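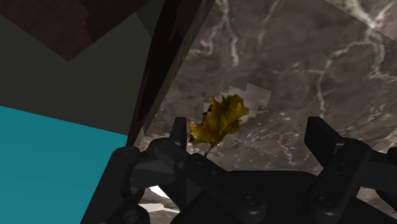 Simulated view of a two-finger gripper with a dried-looking maple leaf between its fingertips.

Household chore automation is the use of machines to carry out everyday cleaning, tidying and kitchen work in homes. The term is also used for the same kinds of light work in shops and small workshops, such as sweeping a floor, clearing a bench or sorting returned goods. A few single chores have been handled by machines for decades. General tidying, in which a machine has to deal with whatever it finds, remains mostly a research subject.

Scope

Writers on the subject usually separate appliances from chore robots. A dishwasher cleans dishes, but a person loads it, empties it and puts the dishes away. A chore robot is expected to do the handling as well. Robot vacuums and lawn mowers fall between the two groups, as they move on their own but do not pick things up.

Picking up litter and plant debris

Dry leaves, paper scraps and food wrappers are among the harder things for a gripper to handle. They weigh very little, they have no fixed shape, and many of them tear or crumble under light pressure. A leaf lying flat gives the fingers almost nothing to close on, while a curled one may be caught by a lobe or by the stem. Suction works on smooth wrappers but less well on rough or wrinkled surfaces.

Much of the early work is done in simulation, where a trial can be repeated many times without wearing out any equipment. Simulated rooms often have plain walls and simple surface patterns, and thin objects may be treated as stiff sheets. A grasp that works on a stiff sheet does not always work on a real leaf – the real one bends or breaks.

The Trukidari trials

Trukidari was a test program run from a workshop in Bulen under the engineer Pirjo Salminen. It compared simulated and physical attempts at clearing small debris from floors and counters. The program's object list had 135 items, grouped by weight and stiffness, and included leaves, bottle caps, socks, receipts and bread crusts.

In the physical stage the arm made 657 attempts, of which 348 ended with the item in the bin. Stiff items such as caps and clothespins made up most of the successes. Leaves and receipts did worst. Common faults were closing beside the item, pushing it away before contact, and lifting it only to drop it on the way to the bin. Salminen's report advised against treating the overall rate as a measure of usefulness in a home, because each item had been placed alone on a clear surface.

A follow-up at Skukcombe used a store room floor and allowed items to overlap. It ended in February, after the floor had been relaid, and its results were never combined with those from Bulen.

Shop-floor work

Light chores in workshops are often easier to automate than the same chores at home. Parts come in known sizes, bins stay in place and the lighting does not change much. The Koivisto packing shop used 2 fixed arms to clear cardboard offcuts from a cutting table. Staff still swept up the smaller scraps by hand at the end of each shift.

Limits

Speed is a frequent complaint. A person can clear a table in the time a careful machine takes to plan and carry out a few grasps. Price, noise and the space needed for an arm also count against use in small homes. Safety rules for machines working near children and pets add further limits on speed and force.

There is no agreed test for household tidying as a whole. Published success rates depend heavily on the objects chosen, the number of retries allowed and whether a person resets the room between attempts.

See also
Robot vacuum
Gripper
Grasp planning
Home appliance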